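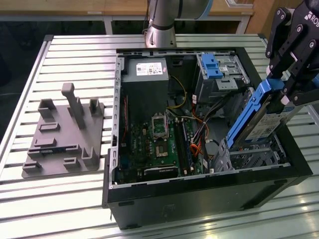
**Kirmont, May**

The Prutia, our town's only room with a proper stage, has changed its rules for support acts. From next season a local band opening for a touring one will get 26 minutes, use the headliner's drum kit if the headliner allows it, and be paid in drinks tokens and two places on the guest list. The old arrangement was a small fee and as much of an hour as the evening could spare. I think the change is a mistake, and I say so as someone who has played on that stage four times and stood in front of it far more often.

I understand the pressure on the venue. The Prutia holds 560 people when the balcony is open and it rarely fills on a weeknight. Touring bands bring their own lighting and their own sound engineer, and they want the room early. The bar makes the money and the bar closes at eleven. Anything that makes the night run late costs wages. A short opening set with no change of drums solves a timetable problem, and I don't doubt that whoever drew it up was trying to keep the place open.

But the opening slot is the only way most bands here ever learn to play a big room. Playing the back of the Plevoden on a Tuesday teaches you how to get through your songs while somebody orders chips. It doesn't teach you how your voice comes back to you off a far wall, or how long a pause feels when you can't see any faces. You learn that by doing it for long enough to get over the nerves, and in my experience that takes three or four songs. With 26 minutes, you are leaving as you settle.

Then there is the money. The old fee was £60 for the band, however many were in it. Split five ways it didn't cover strings and petrol. It still mattered, as it meant you had been booked. You had a time to turn up and somebody at the venue who expected you. When my own band was offered tokens elsewhere last year, our bass player asked whether we had been hired or invited, and we couldn't tell him. We played anyway, and we were loose and a bit careless, and I don't think that was a coincidence.

People will say that exposure is worth something. It can be. After our second support at the Prutia we sold 11 cassettes and picked up a booking two valleys over, where we've been back every winter since. That crowd had heard us play for three quarters of an hour, including the slow one with the accordion that we would have to drop from a short set. Short sets push everybody towards the same kind of set. You play the loud songs, you play them quickly, and you don't talk. I've now seen a few local openers do it that way at other places, and I'd struggle to tell you which was which.

The shared drum kit sounds like a small thing and I may be fussing. Some drummers don't mind. Ours is left-handed, and turning a stranger's kit around and back again takes longer than carrying ours on. The rule says nothing about that. It says nothing about keyboards either, or about what happens when the headliner says no. 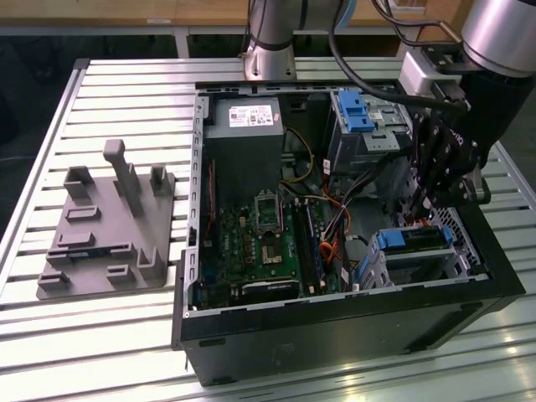
Kilian Gisler read a draft of this and disagreed with most of it. His view is that a long support set does nobody a favour, that half the audience is still in the queue for coats, and that a band which can't make its case in 26 minutes won't do it in 45. He would keep the fee and cut the time further. He also pointed out that his first three gigs were unpaid and that he is still playing.

I take the point about the coats. I have sung to the coat queue. But Kilian started when there were other rooms to move up through, and most of them have gone. The cinema had a small stage and the station hotel ran a Sunday night. A young band now goes straight from the Plevoden to the Prutia, and if the Prutia gives them less time and no money, the step is steeper than the one he took.

What I would like is modest. Put the £60 back. Keep the short set for nights when the touring band has a strict finish, and allow 40 minutes on the others. Let the two drummers sort out the drums between them at soundcheck. And once every couple of months, open only the downstairs, which holds 196, and give the whole evening to bands from the valley, with the balcony shut and one person on the bar. I would pay to get in.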